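Akpan: tabletop pick-and-place recordings

README for the student robotics club's shared data folder. Last edited May 28, 2022.

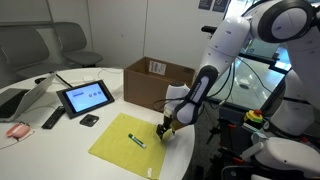 Can I use these recordings in a class report?

Reports, posters and theses are all fine. Name the project as Akpan and give the release number. Ask Ximeng Yuan first if you plan to repost the raw files somewhere else.

Contents

The release has 580 episodes. Each one is a folder with the joint log, the gripper log, the video and a text file with the instruction given to the operator. 177 episodes are marked "retry" in the index, meaning the operator dropped or missed the object and went again. We kept them in.

Tasks

Pick up a marker from a cloth
Put a small object in a cardboard box
Fold the cloth in half
Move the remote control next to the tablet

Known problems

Release 4 fixed the gripper timestamps. Anything older should be deleted.
Cloth folding has few clean episodes. Thanakorn Yimyam is recording more.
Light from the window changes during the day and we did not correct for it.
Some instruction files have typos. Leave them alone, the index script matches on the exact text.

People

Recording: Thanakorn Yimyam, Folasade Danladi
Index and scripts: Ximeng Yuan
Checking: Chibuzor Ogunleye

To do

Reach 1,000 episodes
Split the index by operator
Write up the calibration steps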